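Salt Intake and Blood Sugar Checks in Dunum: Project Report
Ayantu Kahsay

3. Results

We gave the questionnaire to 797 adults in Dunum and received 642 complete answers. Of these, 23 percent had never checked their blood sugar. Among people under 32 years the share was higher, and many of them wrote that they feel healthy and see no need for it.

Salt was more difficult to measure. People know how much they put on the plate, but they do not know how much is already in bread and soup — so our numbers for salt are probably too low.

4. Next steps

In December we will repeat the survey in Seyoum with a shorter form. The question about family history will be divided into two parts.

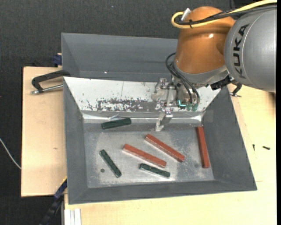
Figure 2. KUKA arm over a gray bin with red and green bars.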